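The Marker Problem
April 4, 2026

Every household with a child in it owns more markers than it needs. They come home in party bags and school supply kits, and they end up in one deep drawer where the dried-out ones hide the good ones. A family that buys one set each fall can have 162 of them by the end of middle school, with no clear idea which still write.

The usual fix is a big tin or a jar. Jars look good on a shelf, but they hold markers on end, and a child looking for light green will tip the whole thing out. Shallow baskets work better. The small mesh kind lets you see what is inside from the side as well as the top, and dust and eraser crumbs fall through.

Four baskets is a good number for one table. Buy them in different colors and set them two by two at the far end, where they are within reach and out of the way of the paper. Sareck sells a plastic set for $12, and the Figueiredo version, at $18, is a little deeper.

Sorting by color is the obvious plan, and small children take to it. Blue barrels go in the blue basket, reds and pinks in the red one. It gets harder with the odd colors. Purple has no home in a set of four, and neither does white. Pick a basket for them and stick with it. Orange can go wherever there is room.

Don't expect the baskets to fill evenly. Blue and red fill up fast in most homes, and green may hold a single marker for months. Leave it that way. A basket with space in it is where the next pack will go.

Before anything goes in, test every marker on scrap paper – the back of an envelope is fine. Throw out the ones that skip. Check the caps too, and press each one until it clicks.

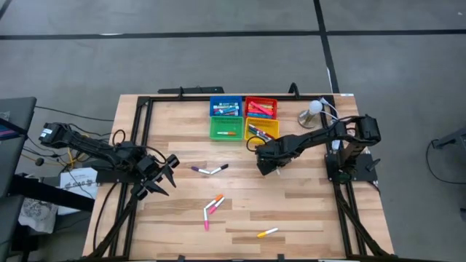
Once a month is often enough to go through the baskets again. It takes a few minutes, and a child of six or seven can do most of it without help.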